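Notes for the folding and wiping talk, Bindville community hall. Slot is forty minutes with questions. Nabila introduces me, so skip the "who am I" bit and go straight to the desk.

## Opening (keep it loose)

Hello everyone! Lovely to see so many of you here for a talk about cloths. When Nabila Hamdy first asked me to do this I said yes before she'd finished the sentence, and then I went home and wrote far too much, so if I start speeding up, wave at me.

Ask for hands: who has a drawer, bucket or carrier bag at home where cleaning cloths go and never come out flat? (Wait. Let them laugh at each other.) Mine was under the sink. It had old vests in it, half a tea towel, and a sponge I would rather not talk about.

What I'd love you to go home with tonight is one good cloth, folded properly, and the urge to try it on the nearest table. I get a daft amount of pleasure from a wiped desk and I think you might too.

## Why microfibre

Keep this short, people glaze over at fibre talk. The threads in a microfibre towel are split very fine, so there's a lot of edge in a small piece of cloth. Those edges pick up dust and grease that a smooth cotton cloth tends to push about. For most everyday dirt you need a bit of water and nothing else.

Pass the samples round now, not later. Get people to run a dry fingertip over one. If your hands are at all rough it catches on your skin, and that grabby feeling is the very thing that lifts the dust. Somebody always says "ooh, I hate that" and somebody else always loves it. Let them argue!

Then the weights. Thin, flat ones are for glass and screens. The thicker, fluffier ones are for desks, shelves, car dashboards, anything with a bit of texture. A big fluffy towel can do a whole office desk if you fold it well, and that takes us neatly to the folding.

## The fold

(Demo at the table. Sleeves up, towel over the shoulder to start with, it gets a smile.)

Lay the towel out. Fold in half, and in half again, and you've got a pad the size of your hand with a clean face on each side. Wipe with one face until it looks tired, flip it, wipe again, then open it out and refold so a new face comes up. Everyone has seen it done on a car bonnet. I want them to see it on furniture.

Things to say while my hands are busy:

- Hem towards you. The hem is stiffer than the rest and it can leave a line on a glossy surface.
- Pad flat under the whole palm, no poking with fingertips.
- If it feels like it's skating, it's too wet. Wring it again.
- If it drags, a few more drops.

Darius asked at the Dalholm session whether you can do thirds. Darius, if you're in tonight, yes you can, and it's rather nice on a long narrow shelf! You lose a face or two but the pad fits the depth of the shelf and you go along it in one sweep.

Swap to the slide here.

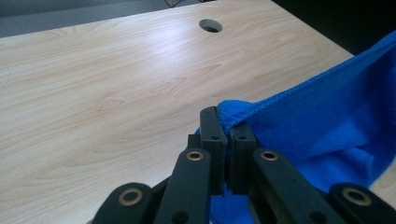

Picking a cloth up well is half the job, and it's my favourite bit to teach because it takes ten seconds and people keep it for life. Don't grab the middle. You end up with a fistful of lump and no idea where your clean side went. Find a corner, pinch it, lift, and let the rest hang out of its own folds. A towel lying in a heap, like the blue one on the slide, looks like a muddle, but there's a gathered corner coming up out of it and that's your way in. Once you've got one corner, slide your other hand along the hem until you meet the next. Two corners, a little shake, and down it goes flat on the desk. Get everybody to try this with their sample, standing up if they can. It's noisy for a minute. Good.

(If they're enjoying it, do it again with eyes shut. Kamonchanok Srithong showed me that one and I've used it ever since. You can feel the hem perfectly well without looking, and it makes the point better than I can.)

## Desks, and where people miss

Light wood-look desks are the commonest thing I get asked about. They hide dust beautifully, which is a blessing on a Monday morning and a curse once you start to clean. Leave the slide up and talk about light. With a lamp overhead you get a great pale patch of glare and the grain nearly vanishes in it, so you can't judge a thing there. Crouch down, or move round to the side, and look across the surface with the light coming towards you. Smears jump out! I've had people gasp at their own desks.

Order of work, for a normal desk:

1. Everything off. I mean it, the mug as well.
2. Dry pass first, back to front, to lift loose dust.
3. Damp pass in long straight strokes, each one overlapping the last.
4. Fresh dry face to finish, and stop when the shine is even.

On wood grain patterns, real or printed, I follow the direction of the streaks as best I can. Does it clean any better on a printed top? Probably not much. It does keep my strokes straight, though, and it's satisfying, and I'm not giving it up.

Now the cable hole. I have strong feelings about cable holes. Plenty of desks have one, there's one near the back of the table on the slide, and it's the place every quick wipe goes round. Crumbs head for it. Dust settles under the lip. Fold a corner of the cloth over one finger, run it round the rim, then turn to a clean bit and go round again. Unplug first if there are leads through it, and keep the cloth only just damp. Never spray into it. Spray the cloth, never the desk, and certainly never the hole.

Back edge next. Let the pad tip over the far side and wipe the edge itself, all the way along. Dust gathers there and then drops on the floor behind, so do the desk before you sweep or you'll be sweeping twice. I did it in the wrong order for years and blamed the broom.

## Colours

People get very keen on this so keep an eye on the clock. At Tuvach we sort by colour. Blue for desks and general dusting, green for the kitchen, red for the loo, yellow for windows. Other places sort differently and that's fine. Pick your own colours, write them on a bit of card inside the cupboard door, and don't change your mind halfway through the year.

Radwa El Sherbiny's house has only the one colour because she got a job lot, so she stitches a loop of thread in the corner of the kitchen ones. You find it when you pinch the corner to pick it up. I think that's brilliant and I've told her so several times.

## Washing them

This is where good cloths get ruined, so slow down.

- Shake them out of doors first.
- Wash with other microfibre, and keep them away from fluffy cotton towels. They'll hang on to every bit of lint.
- No fabric softener. None. It coats the fibres and the grab goes.
- Go by the label for temperature. Mine say 60 at most.
- Line dry, or low in the dryer.
- No ironing, they can melt!

If one has already had softener on it and gone slippery, try a wash with a small amount of plain detergent and an extra rinse. It often comes back. Sometimes it takes two goes. If it's still skating after that, it can retire to bike chains and muddy boots.

Someone will ask how many to own. Siham Sqalli runs the cleaning cupboard at Ashour with 62 of them and knows when one's missing. At home I keep 6 for desks and shelves and that sees us through the week with a wash at the weekend. Start with 3 and see how you get on.

And yes, they shed tiny fibres in the wash. Somebody will raise it and they'll be right to. Say what I do: full loads, cooler water, a filter bag, and keep the same cloths going as long as I possibly can. If anyone in the room knows more than me, hand them the microphone.

## Putting them away

Fold in thirds lengthways, then roll, and stand them on end in a box so you can see the lot. Or fold flat and stack, if your shelf is shallow. I'm a roller. The rolled ones can be pulled out one at a time without the neighbours coming along too.

They must be dry right through before they go in. Feel the hem, it's always the last part to dry.

## Practice, ten minutes

Tables are down both sides of the hall. Pairs are best. One wipes, the other crouches and looks across the top, then swap. Each table needs a towel, a small bowl of water and a dry spare. I'll go round and fuss.

Things I usually have to say on the way round:

- "Lovely, now turn it over."
- "You've gone round in circles, try long strokes."
- "Have a look at the back edge."
- "Wring it again. And again."

If the hall's warm the damp will vanish quickly and they'll think they've finished. Make them check from the side.

## Questions I should have ready

**Glass desks?** Thin flat cloth, hardly any water, dry one straight after.

**Sticky rings from mugs?** Lay the damp pad on the ring, leave it for a minute, have a stretch, then wipe. Scrubbing's no fun and the ring doesn't care.

**Oiled or waxed wood?** Dry or barely damp, and check what the maker says. I'm cautious with these and I'd like everyone else to be too.

**Can I use the desk one on my glasses?** Please don't! Grit. Keep a little one for glasses in its own pouch.

Collect the samples at the door, box is on the chair by the coats. The next one is in November at Dalholm and it's all about shelves, so bring a photo of your worst one.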